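Workshop notebook, dye room and looms
Feb 7, 2018

Mestmont blanket, iron baths and a sample off the loom

I have let this book go since before the holidays and I am sorry for it, mostly for my own sake, as I spent the first part of the morning hunting through loose slips of paper for the recipe I used on the August skeins and never did find the one I wanted. So I am going to write this one out at length, and anybody who picks up the book after me can skip to the parts with weights in them.

The Mestmont blanket is the job. They want a soft, dull, outdoorsy sort of color, something between dry grass and an old canvas tent, with a cream warp so the weave shows. I said yes to that before I had thought very hard about how to get there, as usual. Yellow is easy. Dull yellow that stays dull in an even, pleasant way over a whole batch of yarn is a different matter, and I have been at it on and off for a good while now.

Yarn is the Isel two-ply, the same lot as the cushion covers, and I do love it. It has a bit of crimp left in it and it comes out of a hot bath looking like it has had a nice rest. Total for the weft is 1750 grams, which I have wound into skeins small enough to move freely in the big pot. The last time I tried to save myself the winding I got those pale places under the ties, and I was still cutting them out weeks later. Ties are loose figure eights in cotton string. Please, if you are helping me wind, LOOSE. If you think it is too loose it is probably fine.

Scoured everything yesterday in plain soap and left it in the water overnight to cool. It was greasier than I expected for this lot. The rinse water ran cloudy for a long time and I nearly did a second scour, then did a drop test on one skein and the water went straight in, so I let it be. Writing that down in case we get patchy color later and want somebody to blame.

Mordant is alum, at our usual strength, no cream of tartar this time. I know we always put it in. I left it out of the test skeins to see whether the yellow would lean greener without it, and it did a little, and I liked it, so the whole batch is going that way. The pot came up slowly, held below a simmer, and I turned the skeins whenever I walked past, which is not much of a method but it is the one I have.

For the yellow I used the dried weld from Popescu, the new sack. It is stalkier than the last one and has more dust in the bottom. I chopped it, tied it up in the old curtain lining, and soaked it overnight with a pinch of chalk. The smell is exactly as bad as everybody remembers. I had the back window open and it still got into my sweater, and I am told also into the bread in the kitchen, for which I apologize to the bread.

The first bath came out so bright I laughed out loud. It was a proper lemon, very cheerful, nothing at all like what Mestmont asked for, and I was half tempted to ring them up and talk them into it. I did keep one skein back just as it was. It is hanging on the hook by the scales with a paper tag on it and I would be grateful if it could stay there and not turn into somebody's mittens.

Now the iron, which is where all my trouble has been. I made three test baths out of the same jar of iron water, each weaker than the one before, and put in little skeins pulled from the same yellow batch.

Strong bath: went olive the moment it touched the water and then kept going, on to a brown-black like wet bark. It feels harsh too. Iron does that to wool and I don't want it in a blanket that goes up around a person's chin. No.

Middle bath: a good olive, handsome on its own, too dark beside the cream. I wove a few inches and it looked like a uniform.

Weak bath: this is the one. In for 7 minutes, moving the whole time, then straight out into clean water. It takes the shout out of the yellow and leaves it warm underneath. When I left it longer it only got grayer, and the gray is sad next to the cream, so time matters more here than I had been allowing. Set the timer. Don't go and answer the door.

One thing I had forgotten, or perhaps never properly knew, is how far the color moves while it dries. Wet, the weak-bath skein looked so close to the middle one that I had them mixed up on the rack, and I stood there feeling quite gloomy about it. Dry, they are miles apart. So no judging from the rack. I would like us all to agree on that, as I have lost more good skeins to being overdyed by an impatient person (me) than to anything else in this room.

Also a note on the iron jar. It now has a red lid and lives on the low shelf, away from the alum spoons. One speck of it in a yellow bath and the yellow is gone. I have a separate wooden stick for it with tape on the handle. The stick stays with the jar.

Loom notes, for the sample. I put on a narrow warp of 153 ends in the cream, threaded as a point twill so the diagonal goes up and comes back down again. I had wanted a true broken herringbone, with that little sharp step where it changes direction, and then threaded the first part of it as a plain point out of pure habit and didn't see it until I was halfway across. I decided to leave it. With a soft yarn like this one the plain point gets long floats at the turn and I thought I might as well see how bad they are. They are not terrible. They fluff up a bit in the wash and you have to look for them. For the real blanket I will thread it properly, with the break, and check it in good light before I tie on.

Tension was good except at the left selvage, where I had a couple of ends going slack, and I hung a weight on them off the back. Beat is light. I keep wanting to pack it in and I must not, as the Lenow throw last winter ended up like a doormat from exactly that. Lenow were very nice about it. It made a wonderful doormat.
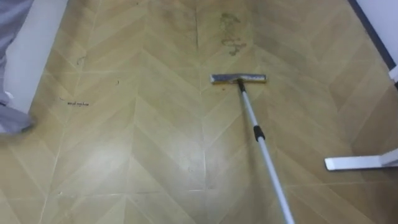

The weak-bath weft against cream is the pairing I am settling on, and I have cut a piece of it to pin in here once it has been washed and pressed. Color is a hard thing to write down so that it still means anything next year. "Khaki" to me is a pair of old trousers and to the next person it's a jeep. What I am after is the muted khaki of those floor planks the mop is lying across, that olive-beige, a little yellower in some planks and a greener gray in others, and the chevron is a fair picture of the cloth as well, if you think of the lines going up to a point and down again over and over. My sample is a touch yellower than that at the moment. I don't mind it being a touch yellower. If the next batch comes out grayer than the floor, though, it has been in the iron too long.

Wash test: warm water, a little soap, a gentle squeeze, rolled in a towel. The rinse had the faintest yellow tinge and then ran clear. Shrinkage looks the same in both directions, or close enough that I can't find the difference with a tape, and the cloth bloomed nicely. It has a better hand than the middle-bath piece, which is noticeably drier to the touch even though it only had a bit more iron. I'm glad I wove both. I would have talked myself out of believing it otherwise.

Light test: a strip of the weak bath and a strip of the bright yellow are taped in the south window with card over the lower half. They need to stay up to three months, so would everybody kindly water the geranium from the other side.

Still to do. Strain and bottle what is left of the first weld bath, there is plenty of color in it and it would make a pretty pale straw for something small. Order more cotton string. Ask Isel if they have any more of this lot put by, in case I spoil a skein or the blanket wants a longer fringe than I have planned for. Ask Mestmont about the fringe, come to that, they never said whether they wanted it twisted or hemmed, and I would much rather twist.

The rest of the weft goes in the iron tomorrow, a few skeins at a time in fresh weak bath, all from the same jar. I have left the pot filled and the timer on the lid.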